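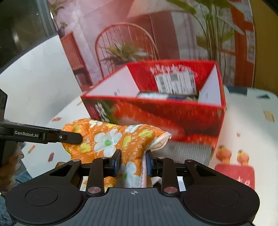
Packing the Box

The padded cloth pieces are the last things to go in at Stirnberg, a mail-order shop for printed kitchen and table linens. They are soft, they take up space, and they do not stay flat for long. An orange floral print with big white flowers and smaller yellow ones has been in the range for three years, and it still outsells the plain colors.

The shop sent out 472 boxes in June. Of those, 89 were gift orders, which go into a rigid box with no tissue paper. Stirnberg dropped the tissue last year after customers said they threw it away.

Folding comes first. A thin towel can be folded in quarters and stacked. A padded piece is folded once, loosely, with the binding turned to the inside. A hard crease in the padding shows up in the print and takes a day or two to relax. Corners are tucked under last.

The prints come from Nedelcu, a small textile studio that draws its patterns by hand, lettering included. The studio has 172 designs on file – most of them floral – and Stirnberg carries a few each season.

Gift boxes are packed with the heaviest item at the bottom and the brightest print on top. The lid goes on without pressing. If it has to be pushed down, one piece comes out and the order moves to the next size up.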